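Home » Schools » Clubs » Inside the Kemgate robotics club

"We wanted hands before wheels": an afternoon with the Kemgate robotics club

Rosaura Echeverri is talking before I've even found a chair. She coaches the robotics club at Kemgate, she has a pencil behind each ear, and she wants me to know that this year's project began with an argument.

"Everybody wanted to build something that drives," she says. "Every year, wheels, wheels, wheels. And then Nesrin stood up in September and said, what's the point of driving over to a thing if you can't pick it up?"

Nesrin Kılıçarslan, a junior, laughs when I bring this up. "I said it louder than I meant to. But we wanted hands before wheels, and once people started sketching, they got into it so fast!"

What the club is making is a hand-held gripper, a pair of plastic jaws that a student works by squeezing. A camera rides along on it and records each grab, and those recordings will be used to teach a small robot arm to do the same job. The club calls the whole thing Laltitz, a name that came out of a typo in the group chat and stuck.

The goal is 4,000 recorded grabs before the Rondwood meet in spring. On the day I visited, the tally on the whiteboard stood at 3,585, and people kept glancing over at it.

"The first 1,000 were terrible," says Hüsnü Türkmen, who keeps the log. "We were learning how to hold the thing. You'd come in too high, or you'd twist your wrist, and later you'd watch it and go, oh no, that's me. We threw out a lot of them. I kept a folder of the worst ones and I still love that folder."

Hüsnü is also the one who worries about the fingers. The club has been through two designs already. The early pair had straight ends and kept pushing small objects away, so Ekrem Dağdelen redrew them with slanted tips.

"I did it on the bus," Ekrem tells me, a little embarrassed. "I cut a shape out of an eraser and kept pressing it on my knee to see how it would land. Then Ms. Echeverri let me print one, and I got the holes in the wrong place, so I printed another one." He shrugs. "You get pretty good at moving holes."

I ask what he'd change if he had another month. He doesn't have to think. "The pivots. There's always a bit of play in them. I could talk about pivots until you leave."

He very nearly does, and it's great. He pulls up a picture on the club laptop to show me what he means, and three heads lean in to look at it with us.

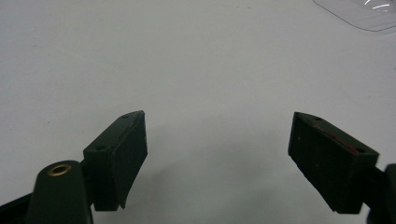

The Laltitz gripper with its jaws open, seen from its own camera. The brass eyelet at left is one of Ekrem's pivots.

"See, you learn to think from down there," Nesrin says. "The camera only knows what's in front of the fingers. If your sleeve gets in the way, that's all the robot gets to learn about. Sleeves."

For the meet, teams will sort small parts on a table while the judges watch. Kemgate will be up against Upadhyay, whose team won last year, and Taner Yalçınkaya, the youngest member, has watched the video of that final more often than he'll admit.

"They were so smooth," he says. "I don't know if we can beat that. I just really want to see our arm pick up a washer by itself. A washer is so flat! If it gets one washer I'm going to yell."

Echeverri says she'll yell too. Then she waves Taner back to his place, because he's up next and there are 415 to go.

Posted 2022-01-25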